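Gancombe's old wool store is getting a second life, and we're over the moon

FOR IMMEDIATE RELEASE

We've been itching to share this one! Council has signed off on our design for the Gancombe wool store, and my little studio, Paju, starts on site in December with our builders, Jerholm.

I first walked through the place on a wet Saturday and fell for it straight away. It's 1,541 square metres of brick and hardwood with a sawtooth roof, and the light that drops in from the south is just gorgeous (I stood there far too long and got a parking ticket). The client, Eltus, wanted a library and workshops under one roof, plus a hall that seats 200 for concerts and the odd wedding.

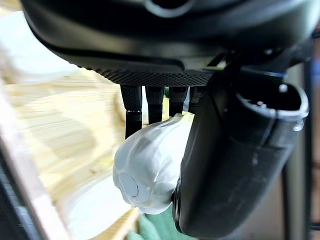
We're keeping all the old posts and as much of the floor as we can. Jerholm will lift 525 boards by hand, number them and lay them again in the hall, scuffs and wool-press stains included. The bricks from the 1970s loading dock get cleaned up too, all 3,200 of them, and go into a low wall around the new courtyard.

The one big new piece is a stair in pale timber, wide enough to sit on with a coffee. I drew it nine times and my favourite colour for the handrail is still being argued over at the office!

Drawings will be on show in the Gancombe shopfront from 10 am every Saturday until work starts. Come and have a sticky beak, and bring your questions.

Media enquiries: Paju studio, Gancombe

ENDS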